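The Basket in the Middle of the Table

In the front room of her house in Plosley, Pouran Esfahani has a white table, and most days of the week there is one thing on it. When I came to visit in March it was a basket.

"Sit, please, but not so close," she told me. "From too close you look only at the weaving. First you must look at the shape."

Esfahani is 61 and has woven baskets since she was a girl. She learned from an aunt, gave it up for many years to work in a bakery, and came back to it when her knees did not like the bakery any more. She sells under the name Tabrizi, which was the family name of this aunt. In a good year she finishes 136 baskets. Last year was not so good, she says, because of a thumb.

I had asked her to talk about storage, which is the subject of these interviews. She was not very pleased with the word.

"Storage is for a warehouse. At home you have things you use and things you will use. The basket is for the things you will use tomorrow. If it is for next year, put it in a box and close the box."

I asked what she would put in a tall basket, for example. She listed blankets, then knitting, then bread if there is a cloth under it, then blankets again. She does not like to see a tall basket filled to the top.

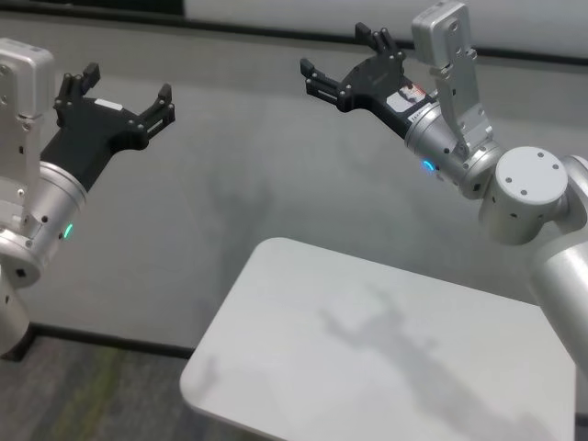
"People fill and fill, and then they pull out the thing from the bottom and everything comes with it," she said. "Leave the width of one hand. Then you can reach inside and you can also carry it without your chin on the laundry."

The white table is part of the work too. She bought it after many years with a dark one, on which she could not judge the lower part of a basket. Dark strands on dark wood disappear, she explained, and a mistake near the base is the worst mistake, for all the rest stands on it. On white she finds it in one minute.

She also has firm opinions on color. Her customers often ask for one color only, usually the palest, and she makes it for them. For her own pleasure she lets the color change from top to bottom.

"Light on the top, dark below. It is like a hill in the evening. And it is practical! The floor is dirty, the shoes are dirty, the cat is what she is. The dark part forgives this."

We spoke then about handles, and here she became almost strict. A handle must be thick enough that the fingers do not hurt when the basket is heavy. It must be fixed to the wall of the basket and not only to the edge. She has repaired many baskets from other makers, and she says that in most of them it was the handle that came away first. For a repair of two handles she asks an afternoon and no hurry.
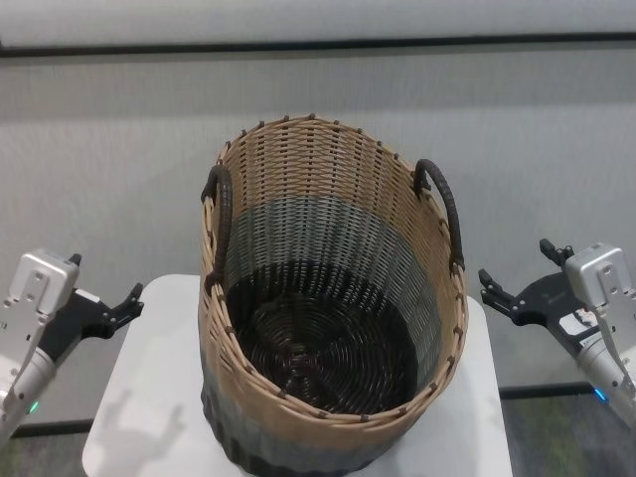

Tianyou Li

Before I left, I wanted to know how she begins. Many baskets start with a cross of strong pieces, but for some she prefers a coil, going round and round from the center. It takes longer. She showed me with a finger on her palm how the first turn is made, so small that it is more a knot than a circle.

"If the first turn is bad, I know it in the first turn," she said. "But sometimes I am stubborn and continue. Then I have six hours of a bad basket."

And what does she do with a bad basket? Some go to the garden for leaves. One is in her bedroom and holds wool, and she would not let me see it.

For the care of wicker at home she gave me only a little advice. Dust it with a dry brush with soft hair, in the direction of the weave. Keep it away from the radiator. Once or twice a year, wipe it with a cloth that is a bit damp and let it dry in the shade with the opening up. She does not use oil or any spray. Lifting should be done with both handles, also when the basket is empty, as a habit.

I asked about my own basket, a small one from a shop called Hida, which makes a noise each time I move it. She asked where it stands. Next to the heater, I admitted.

"So it is thirsty," said Esfahani. "Move it to the hall. Give it a wet cloth and some days. If it still complains, bring it to me."

It is standing in the hall now, with my scarves in it.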